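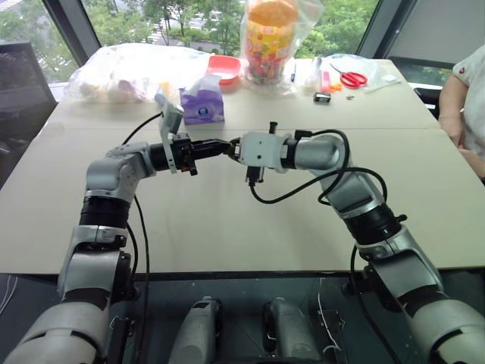 ## Open day at Stamex in Rirkville: worth it with a bored teenager?

**Reece Greenwood**

Stamex has its open day coming up and my nephew has decided he likes robots, a position he has held for 2 weeks. It's a 33-mile drive. Do they let you see the two-armed one do something, or is it a slideshow and a pen? Also, is there parking?

*Posted 7/14/22*

---

**Eldana Assefa**

We went to the January one. You do see it work. The two-armed robot has a big table by the windows, covered in the kind of stuff that lives on my kitchen counter: tissue box, scissors, highlighter, a bowl. You stand beside the table and watch it consider its options.

Adjust your expectations on speed. My daughter could have tidied the whole table and asked for money before it was done with one item. But when the two grippers come in close, tip to tip, the room goes very quiet, teenagers included. Ask the staff what it's bad at. They light up, and you'll get a better talk than the official one.

The slideshow exists. It comes first and runs long. Groups are capped at seven, so sign up at the desk before you do anything else, including the restroom.

Parking is behind the Wainwright building. The gate code they emailed us was 3522, but I'd assume it has changed.

---

**olleo_fan**

went last year, it was ok. the Olleo demo across town has free donuts

---

**Reece Greenwood**

Thanks, Eldana. He has asked me to find out what kind of donuts.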